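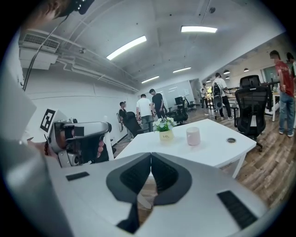 ## 4. Recording your first demonstrations

Time for the fun part! By now both Unero grippers are charged, paired and sitting on their stands, and the Sisten recorder shows them as "Ready." Everything the policy will ever know about your task comes from what you do with your own hands in this section, so take it slowly the first day and enjoy it.

### 4.1 Before you pick up the grippers

1. Choose one task and write it down in a single sentence, such as "Move the cup onto the saucer." Type the same sentence into the **Task** field in Sisten. It gets saved with every episode.
2. Turn on the room lights you plan to use for the whole session and leave them alone. Ordinary ceiling lighting works very well.
3. Wipe the finger pads with a dry cloth. Lint in the texture makes small objects slip.
4. Look at the square marker on its card. It should be flat, clean and firmly attached.
5. Roll up loose sleeves and route any cable behind your shoulder.

> **Note:** You don't need an empty room. People walking by, chairs in odd places and a plant on the table are all welcome, and a policy trained in a lively office tends to cope much better when it moves to a new one.

### 4.2 Recording an episode

1. Hold one gripper in each hand with the fingers fully open.
2. Squeeze both triggers together. You'll hear one short beep, and the timer starts.
3. Wait one second, then do the task at a calm, natural pace. If you fumble a grasp and recover, keep going! Recoveries are some of the best examples you can give.
4. Finish with both grippers open and clear of the objects.
5. Squeeze both triggers again. Two beeps mean the episode is saved.
6. Move the objects to new positions and start over.

Most tabletop tasks take 10 seconds or less per episode, so once you find your rhythm the count climbs fast.

> **Caution:** Keep your fingertips behind the trigger guard. The finger pads close to a point and can pinch.

> **Caution:** Don't walk backward while recording. If you need to change your angle, stop the episode first.

### 4.3 How many do I need?

| Task type | Episodes |
|---|---|
| One object, one hand | 800 |
| Two hands or several objects | 1000 |

Splitting these across a team is a great idea. Different people reach, tilt and hesitate differently, and the Cleneck trainer makes good use of all of it. Give each person their own operator number under **Session > Operator** so you can filter later.

### 4.4 Checking your work

After the first 6 episodes, stop and open **Review**.

- **Green bar:** tracking held the whole way through.
- **Yellow bar:** the marker was lost for a moment. Usually fine to keep.
- **Red bar:** tracking failed. Delete the episode and record it again.

If you see several red bars in a row, your wrist or sleeve is probably covering the marker. Shift your grip back a little and try another short batch. If that doesn't help, repeat the Sezer calibration in Section 3 before you record any more.

Leave the grippers on their stands while episodes upload. The stand light turns solid white when the transfer is complete.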